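Washing prayer clothes before Friday prayers: does a machine wash count?

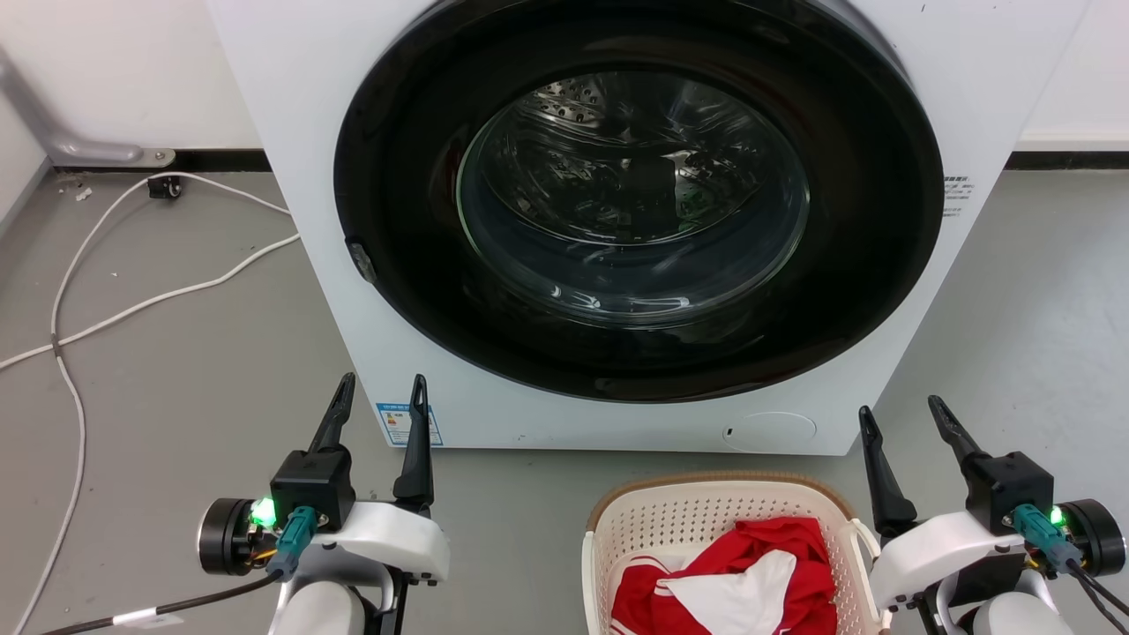 Front loader with the door shut.

Posted by Razia Kiani, 12 January 2020

Salaam everyone! I've been going to the Friday circle at the Stastano Road prayer hall for 8 months now and I love it, but something came up over tea and I've been turning it over ever since. One of the older sisters told me that clothes with something impure on them (I have a toddler, so you can imagine) have to be rinsed under running water by hand, three times, before I can pray in them. She was very kind about it. Another sister said any machine is fine as long as the stain is gone.

Who is right? I usually run a 40 degree wash with everything in together, his things and mine. Do I need to go back and repeat my prayers? I'd also love to know if other people have a routine, as I'm doing seven loads a week at the moment and would happily do fewer.

Divina Sison

Hello Razia, what a good thing to ask! I'm not Muslim myself but I help run the interfaith drop-in at Teixeira House and we had a whole evening on purity and washing last February, with Jewish, Hindu and Muslim speakers. I could have listened all night.

The way our Muslim speaker put it, the schools differ on the details. Many scholars say what matters is that clean water goes over the cloth and the impurity is gone — colour, smell and all — and a machine that fills and drains more than once during its rinses does that. Some teachers are stricter about the number of rinses, or want the worst of it rinsed off before it goes in with the rest. So your two friends may both be repeating what they were properly taught, just by different people!

I'd ask your own imam which view your hall follows, and ask him about the past prayers as well. That part is well beyond me. Do take the toddler question along, he'll have heard it from every parent in the room.

Ikik

Just use the extra rinse button. Been doing that for years, no problems

Flalliso

Lovely to see this asked. I'm a mum of two and was taught the Hanafi way, so take this as one family's habit. I rinse anything soiled in the sink first, squeeze it out, do that three times, then in it goes with everything else. It takes me 12 minutes with the radio on and then I never have to wonder. My sister-in-law skips the sink and adds a rinse, on her imam's advice, and she's quite happy with that.

I keep one prayer outfit on its own hook too, well away from sticky hands. It has cut my washing right down — try it, you'll be so pleased! There's an older thread here on carpets and prayer mats, number 844, with plenty in it about spills if you get that far.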